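Pretari Wooden Dustpan

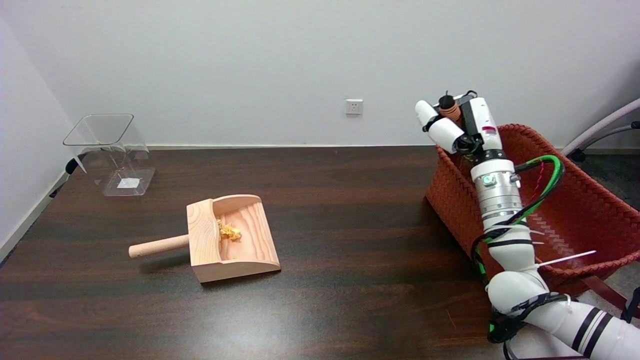 I've been selling the Pretari for just over a year now and it's still the thing people pick up first when they come by the shop. I get it, I did the same. It's a tabletop dustpan in light natural wood, with a tall flat back, two side walls and a short round handle, and it's meant for the small messes: wood shavings, pencil bits, crumbs, the stuff that collects when you're making something at a table.

Rui Antunes builds them for us in batches. The last one came to 981 pieces and the one before that was 1,018, so if you ever see it sold out, hang on — more are usually on the way!

What I like most is that tall back. You can push a whole curly heap of shavings in there and it has something to lean against while you carry it over to the bin (my old metal pan had almost no back at all, and half of everything ended up on my socks). The base curves up at the edges, too.

The grain is different on every one, so yours won't match mine exactly. Please don't write in asking for a darker one, we only do the natural finish.

Looking after it: wipe it with a dry cloth, or a slightly damp one if you've had it near glue or jam. Not the dishwasher, please. I rub a little oil into mine every April and that seems to be plenty.

No brush comes with it. I use the Kalus bench brush, sold separately, but Leonor Macedo swears by an old paintbrush and she gets through far more shavings than I do.

Orders go out within 2 working days. If you want a set for a classroom or a workshop, write to Idalina Salgado at the Skedamby shop and she'll work out a price for you.

Page updated 7/26/22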